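Notes for the Tromness talk, second half (after the tea break, so give people a minute to find their chairs again)

Right, hats. I always leave them until after tea, as everyone has one at home squashed under something, and I do like to hear the groans. Ask who has a bucket hat. Wait for the hands, and let them tell you where it lives.

Say that a soft hat is a forgiving thing. The fabric will crease across the crown if it's left lying about, and a bit of creasing does no harm at all, so please don't let anybody go home feeling guilty!

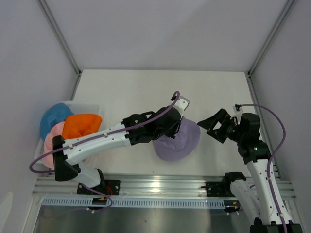 My own way is a plastic basket with holes in the side, kept low enough for the children to reach. Fabric hats only, nothing with a stiff brim. Lay each one in gently, and if the brim is wide, smooth it round with your hand first (show this with the one from my bag, slowly, the back row can never see).

Kirsty Treloar asked me in May about straw ones. Answer: on a peg, please. Then on to gloves.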